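Tile Grout Care and Repair: Frequently Asked Questions

Baria Tile Supply Help Center > Walls and Wet Areas > Grout

The answers on this page apply to ceramic, porcelain and natural stone tile on interior walls. For floors, exterior work and swimming pools, see the separate pages. Product names refer to the Baria range unless noted.

What is the difference between sanded and unsanded grout?

Both are cement powders mixed with water. Sanded grout contains fine aggregate, which limits shrinkage as the joint cures. Use it for joints of 1/8 inch and wider. Unsanded grout is smoother and holds better on a vertical surface, but it shrinks and cracks in wide joints. Use it for joints narrower than 1/8 inch and for polished marble and other soft stone that aggregate would scratch.

Is epoxy grout a direct replacement for cement grout?

In most interior locations, yes. Epoxy grout is a resin and hardener with a filler powder. It absorbs very little water, does not need sealing and resists most household stains. It costs more, sets faster and is harder to clean off the tile face. First-time users should mix half a unit at a time. Do not apply epoxy over existing cement grout unless the old joint has been cut out to at least two thirds of the tile thickness.

Do I have to remove all of the old grout?

No. For a repair, remove only the cracked, powdery or loose material, plus an inch of sound grout at each end of the damaged run. For a color change over a whole wall, either remove all joints to two thirds depth or use a colorant. A skim of new grout over old will flake, usually within a year.

Which tool should I use for removal?

A hand saw with a carbide grit blade is adequate for small areas. For a full wall, use an oscillating tool with a blade narrower than the joint. Keep the blade off the tile edges, and work vertical joints before horizontal ones. Rotary tools are fast but wander easily. Wear eye protection and a respirator rated for silica dust.

Can I match the color of existing grout?

Approximately. Grout lightens as it dries, and old grout darkens with soap residue and handling. Clean a hidden section with an alkaline cleaner first, let it dry overnight, and hold the color sticks against that section in daylight. Pale gray is the most difficult group to match, and a darker gray will hide small differences between batches. If more than one bag is needed, blend the dry powders before adding water.

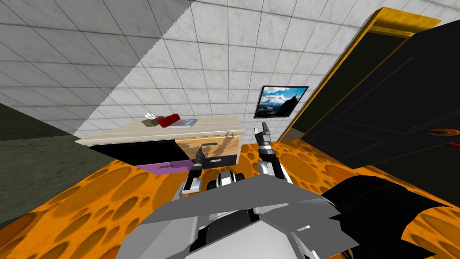

Lorna MacBrayne writes that the overnight wait matters more than the chart suggests: her cleaned joints looked two shades too dark at bedtime and matched Dove Gray by breakfast. She also asks whether a fan heater can be used to shorten it. We advise against this. Warm air dries the surface of the joint first and gives a false reading.

How much water should I add?

Follow the quantity printed on the bag, and start with slightly less. The mix should hold its shape on the margin trowel without slumping. Let it stand for the slake time on the label, then stir again without adding water. Excess water is the most common cause of weak, patchy or chalky joints. Mix by hand or with a paddle at 400 rpm or less. Higher speeds draw in air, which leaves pinholes.

How long do I have before the mix sets?

Working time for the standard cement products is printed on each bag and assumes a room temperature of 70°F. Expect less in a warm room. Discard any mix that has begun to stiffen. Adding water at this stage breaks the bonds that have already formed.

When should I wipe off the haze?

Make the first pass with a damp, well-wrung sponge when the joint resists a light thumb press. Wipe diagonally across the joints and rinse the sponge after each stroke. Buff the remaining film with a dry cloth when it turns white. Haze left overnight may need a sulfamic acid cleaner. Acid must not be used on marble, limestone or travertine.

Does wall grout need to be sealed?

Cement grout in showers, around tubs and behind sinks and stoves should be sealed. Elsewhere it is optional. Wait until the grout has cured for the full period on the bag, then apply a penetrating sealer with a small brush or roller bottle. Wipe the excess from the tile face within five minutes. Epoxy grout should not be sealed.

How do I know when to reseal?

Put a few drops of water on a joint. If the water beads, the sealer is still working. If the joint darkens within a minute or two, clean it, let it dry and reseal. Test every 12 months in wet areas.

Why does the joint between the wall and the countertop keep cracking?

The two surfaces move independently, and rigid grout cannot follow them. Remove the grout completely and fill the joint with a color-matched silicone sealant. The same rule applies at inside corners, around tubs and where tile meets wood trim or cabinetry. Do not apply silicone over grout residue.

How much grout will one bag cover?

Coverage depends on tile size, tile thickness and joint width. Small mosaics can use several times as much grout per square foot as large tile. Use the calculator on the product page and add a tenth for waste. For orders covering more than 600 square feet, contact the trade desk so that all bags can be pulled from one batch.

Can I use bleach on grout?

Occasional use of diluted bleach on white cement grout is acceptable. Regular use weakens the joint and strips some sealers. It can also fade colored grout. A pH-neutral cleaner is sufficient for routine care. Never combine bleach with ammonia or with any acid cleaner, including vinegar.

How should leftover powder be stored?

Fold the bag closed, place it in a sealed plastic container and keep it off concrete floors. Powder with hard lumps has taken up moisture and should be thrown away. Do not sieve it and use the remainder. Never rinse mixed grout down a drain. Let it harden in the bucket and dispose of it with household trash, subject to local rules.

Technical content reviewed by Farzana Hettiarachchi. Revised in April.

Related pages: Cutting Wall Tile; Silicone Colors; Replacing a Single Cracked Tile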